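On giving up the big shop

March 20, 2022

I've been meaning to write this one since the start of the month, and then the tomatoes all came ripe at once and I lost a fortnight to chutney, so please forgive the silence (and thank you to those of you who emailed to see if I was still alive, which was very sweet).

Regular readers will know that for years I was a once-a-fortnight supermarket person. I'd drive the 53 kilometres into Clelness with a list as long as my arm, fill a trolley until one of its wheels gave out, and drive home with the ice cream going soft in the boot. I was quite proud of it. I thought it was the sensible, grown-up way to live when you're out of town, and I used to feel a bit sorry for people who ducked in and out of the shops every second day like sparrows.

Well, I've become a sparrow. What started it was the road works in January, when the bridge was down to one lane and the trip took most of a morning. I ran out of patience before I ran out of food, and one afternoon I walked down to the Kanagaratnam store in Grerninau for some milk and came home with milk, half a pumpkin, a bag of red lentils and a bunch of curry leaves I had no plan for whatsoever. We ate like kings that night! I fried the curry leaves in too much butter and poured the lot over the lentils, and my husband, who has held a grudge against lentils since boarding school, had seconds and then scraped the pot.

So I went back two days later, and then again, and somewhere in there the fortnightly list stopped getting written. I now walk down three or 4 times a week, usually just after the school bus has gone, when it's cool. I buy what we'll eat that night and perhaps the night after. I have stopped owning six kinds of mustard.

Now, I know the first thing you'll want to ask, because my sister asked it before I'd even finished telling her. Is it dearer? Yes, some of it is. Flour is dearer, and so is cheese, and I nearly fell over at the price of tinned tomatoes (hence the chutney and the bottling and the general madness of this month). But I used to throw out such a lot. There was always a bag of something brown and liquid in the bottom of the crisper, and half a loaf going blue, and yoghurt I'd bought because it was on special and then hidden from myself behind the pickles. I kept the dockets for a while and we came out nearly $70 better off for the month, and that's before you put any petrol in the sum.

The second thing is the cooking, which I hadn't expected to change at all. When you've got a full pantry you cook out of habit, or I do. Tuna mornay, spag bol, the chops, round and round. When you've got an onion, two zucchini and whatever the store had in that morning, you have to think a bit, and I've liked the thinking. I got my old Geken pressure cooker down from the top of the cupboard and put a new seal on it, and it's been going like a steam train ever since. Chickpeas from dry in under an hour, and the cat leaves the room every time it whistles.

The kitchen has had to be shuffled around as well. I don't need the deep shelves now, so the bulk tubs have gone to the shed and things live in smaller lots where I can lay my hands on them. Onions and garlic want air, potatoes want dark, and bread wants eating. I'm very taken with open baskets for all of it, as anything with a lid on it I forget within the day.

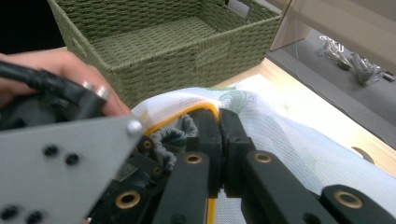 Marguerite wrote in after my last post to say she'd tried shopping this way when she moved up the coast and gave it away after a month, as she found she was forever popping out for one thing and buying five. She reckons the fortnightly list was the only thing standing between her and the biscuit aisle. I do take the point, Marguerite! My answer, such as it is, is that I take a small bag and I have to carry it back up our hill, and the hill has very firm opinions about biscuits.

I should say I haven't gone completely pure. We still do a run into Clelness when the cat food and the loo paper get low, and I still come home with something silly. But it's a much smaller job now, and I can be there and back before lunch.

Next time I'll put up the chutney recipe, as promised. It needs brown sugar, a lot of it, and the biggest pot you've got.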